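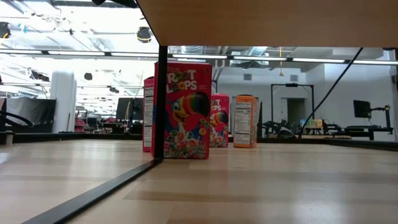 12/26/24. Got the box results for the new grasp ranking today, and they are better than I expected but not by as much as Viola will want. The method scores each candidate grasp twice, once from the outline of the object and once from depth, and drops any grasp where the two scores disagree. Cereal boxes are hard for it, which is the reason I keep using them. With the four standing close together, two Froot Loops fronts facing forward and the other two boxes turned to show the nutrition panel, the outline score wants to join neighbors into one wide object. The depth score mostly doesn't.

Ran 80 trials on Istus before lunch. The old ranking failed 9 times and the new one failed 6, same layouts, same order. That is a small gap and I am not going to call it a result yet. What I did like is where the failures went. Under the old ranking most of them were bad picks on the sideways boxes, where the fingers came down across the narrow panel at an angle. With the new one there was only one of those. The rest were cases where every grasp got thrown out and the arm did nothing. I would take a refusal over a knocked box, but a refusal still counts as a failure in the table.

Threshold is probably too strict. I set it back in April on the Flilano objects, which are mostly cans and bottles, and never touched it again. Tomorrow I will sweep it and see if the refusals go away without bringing the bad picks back.

Shewit Abdella read the draft and sent four pages of notes. She wants the timing reported separately from the success rate and she is right. She also asked how I choose the layouts. I place them by hand, so I need to write that down plainly or switch to a random list. I will do the list. It means redoing this morning's runs.

Search this journal Enter keywords Go

Viola Colombo called in the afternoon. She still wants to compare against Ferri. I said yes if she can get it to build, I spent two days on it and gave up. She thinks she can do it over the weekend.

Left at six. Logs are copied to the Flikness drive, both rankings, folder named by date. Forgot to write down the gripper force setting, check that first thing.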